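How to Hand the Trash Round to a Two-Armed Robot Without Losing Your Cleaning Crew

Filed under: Workplace, Automation, Things That Used to Take a Minute

Changing a trash bag is a job most people can do while talking on the phone. Teaching a machine to do it will take over a corner of your office and a good part of your patience. We went through this at Okis with the two-armed setup we call Felorar, and the steps below are the order I would do it in if somebody made me do it again.

You need a two-armed robot, a patch of floor you are willing to give up, a great many bags, and the people who currently change the bags. Do not skip the last item. We did at first, and it cost us most of June.

Step 1. Ask the crew what the job is

The plan we started with said "replace liner." The evening crew read it and laughed for a while. Their version had 9 parts, including finding the open end of the bag, keeping the rim covered, and dealing with whatever somebody threw at the bucket from across the room and missed.

Write down their version and pay them for the time. If the budget has room for consultants, it has room for this.

Step 2. Decide who keeps what

Be specific, and do it before any arms get switched on. Our split at the Gutard Street office went like this:

The robot gets liners in the standard round buckets, on the ground floor only.
The crew keeps kitchens, restrooms, stairs, anything with a lid, and anything that drips.
The crew also gets the right to stop the robot at any time without filling out a form.

We had a form. It was two pages long and asked for a "root cause." The root cause was usually a bag.

Step 3. Change the job titles and the pay together

Somebody will suggest calling the cleaners "automation partners." Let that person finish, then ask what the raise is. At our place two people on each shift now look after the robot as well as their own rounds, and they are paid a higher rate for those hours. Before the raise, bug reports said "it did it again." Afterward they ran to full paragraphs, some of them quite cutting.

Step 4. Set up a practice corner

Pick a spot by a wall, away from the route to the coffee. Put a mat down so you can see what lands on it. Use the same bucket you use upstairs, and the same bags. We bought nicer bags for practice and learned a lot about nicer bags.

Stick a hook on the wall at a height the arms can reach and hang a knotted bag from it. Leave a few odds and ends on the floor too. Real offices have tape and cardboard lying about, and a robot trained on a spotless mat is in for a shock.

Step 5. Practice the rim

Opening the bag over the bucket is most of the job. Have one gripper take each side of the bag at the rim and hold it open between them. Black plastic is shiny, floppy, and fond of sticking to itself, so expect to repeat this part until you dream about it. Our log for the rim alone reached 1371 tries, and 637 of those ended with a note from the crew that I won't reproduce.

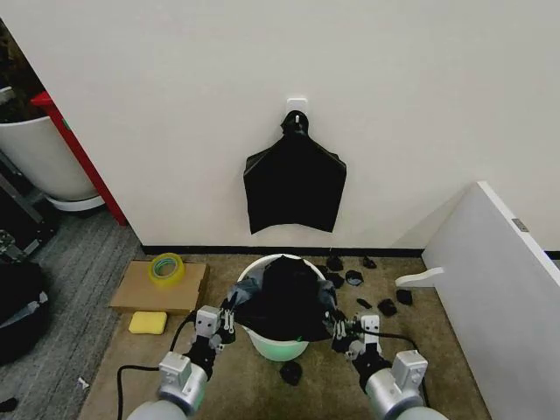
Step 6. Run it alongside a person

For the first stretch, have someone from the crew walk the round with the robot. It will be slower than either of them alone. Tell management this in advance, in writing, and keep a copy.

Listen for what the walker does without mentioning it. Ours straightened chairs, turned off a space heater, and told a new hire where the stapler was. None of it had ever been in a job description, and all of it was missed the first night the robot went solo. We put it back into paid hours, under the heading "other," after a short argument.

Step 7. Recheck the hours every quarter

We save around 2 hours a night on the ground floor. Decide early where those hours go, or someone will decide for you with a spreadsheet. Ours went to the windows at the Tzanetos building, which had been on the list for so long that people had stopped expecting to see out of them.

If the robot breaks down, the crew does the whole floor by hand and the hours come back off the windows. Post that rule where everyone can read it. The supply closet door works fine.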